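Sivmont Household Handling Set: Spray Bottle and Container Subset

Data card and README

Last updated: Sun 20 November

We use cookies to remember your display settings and to measure visits to this page. By continuing to browse you accept their use. Manage preferences.

Summary

The Sivmont Household Handling Set is a collection of short recordings of ordinary household objects being picked up, moved, placed and put away on a tabletop. This card covers the spray bottle and container subset, which contains 3840 clips. The other subsets (folded textiles, cutlery, small boxes) are described in their own cards and follow the same conventions unless noted.

The subset was assembled by the Dewan group for the study of how cleaning supplies are stored and retrieved in the home. Documentation is maintained by Abdul-Rahman Akolgo, to whom corrections should be addressed through the project page.

Scope

The activity is limited to four basic operations:

- placing a bottle in an open container
- lifting a bottle out of a container
- moving a container with a bottle standing inside it
- setting a bottle upright on the bare tabletop

No spraying takes place in this subset. Bottles with trigger heads are handled by the neck or by the body, and the clip record states which. Clips in which the trigger is pressed by accident are kept and carry the flag "trigger_contact".

Objects

The object list was drawn up from goods commonly kept under a kitchen sink or on a laundry shelf. Each object has a short code, a plain name and a one-line note on its handling. The following classes are used:

Spray bottle. A bottle with a trigger sprayer head. Labels are removed before recording where this can be done cleanly. The main difficulty in this class is balance: the head extends past the body on one side, and a bottle held at the neck will swing if it is lifted quickly.

Open container. Any cup, basket or tray without a lid, large enough to hold at least one bottle upright. Clear containers are listed separately from opaque ones, as their rims are harder to locate by eye and annotators disagree about them more often.

Tabletop. The work surface on which a clip begins and ends. It is treated as an object for the purpose of contact labels.

Object classes are assigned by shape and use. A container sold as a drinking cup is still recorded as an open container when it holds a bottle.
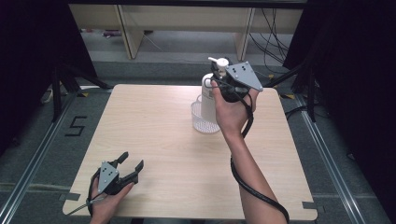

Figure 1. White spray bottle in a clear container on the light wooden tabletop, gripped at the neck.

Contact labels describe which surfaces are touching at the start and end of a clip. A bottle standing in a container is labeled "bottle in container" and "container on tabletop"; it does not receive the label "bottle on tabletop," even where the container is shallow. This rule was changed in release 2. Users who combine both releases should apply the conversion table supplied with the annotation files before computing any totals.

Layout of the work area

Surfaces are kept clear apart from the objects named in the clip record. Positions are given by table region, using the words near, far, left and right from the point of view of the person at the table. Regions are deliberately broad. They are intended for sorting and searching, and should not be read as measurements.

Annotation procedure

Every clip was labeled by one annotator and checked by a second. The second annotator worked without access to the first set of labels. Where the two agreed on operation, object class and contact, the record was accepted. Where they differed, the clip was sent for review, and the reviewer's decision is stored together with both original labels.

Annotators received a guide of 30 pages and completed a practice set of 200 clips before beginning work. Practice clips are not part of the release. The guide is included in the documentation folder and contains the full wording of each rule, including the cases listed under Known issues below.

File organization

Each clip has one record in the annotation file. The fields are as follows:

- clip_id: unique within the subset
- operation: one of the four operations listed under Scope
- object_code: code of the handled object
- container_code: code of the container, or "none"
- grasp_site: neck, body, rim or other
- contact_start and contact_end: contact labels
- region_start and region_end: table regions
- flags: zero or more, separated by semicolons
- review_status: accepted or reviewed

Empty fields are not permitted. A value that could not be determined is written as "unclear" and should be handled as missing data.

Known issues

1. Around 300 records have "unclear" in the grasp_site field. Most of these concern bottles whose neck and shoulder form one continuous slope, so that annotators could not agree where the neck ended.

2. Clear containers are under-represented in the moving operation. Results reported for that operation should be given separately for clear and opaque containers.

3. The code "SB-04" was used for two different bottles in the first release. The second bottle is now "SB-11." Old records have been corrected, but third-party copies may retain the earlier code.

4. A container that tips slightly as a bottle is withdrawn is not flagged unless it loses contact with the tabletop entirely. The Ilard annotation scheme treats this case differently, and the two sets of flags should not be merged without review.

Intended use

The subset is suitable for research on object arrangement, storage habits, grasp location and the recognition of containment. It is not suitable for drawing conclusions about product safety, the contents of bottles or the effort required of any particular group of users. No attempt was made to represent the full variety of bottles found in homes.

Access and terms

Access is granted on written request to research and teaching institutions. Requests should state the purpose of the work, the name of the responsible person and the expected period of use. Copies may not be passed to third parties. Printed figures may be reproduced in academic publications with the credit line "Sivmont Household Handling Set, Dewan group."

Storage and distribution are provided by Wolter. Users who have not received a reply to an access request should first confirm that their institutional address was entered correctly.

Maintenance

Corrections are collected throughout the year and issued together. The next scheduled revision is planned for February and will address items 1 and 3 above. Reports of errors should include the clip_id, the field concerned and the proposed value. Reports without a clip_id cannot be processed.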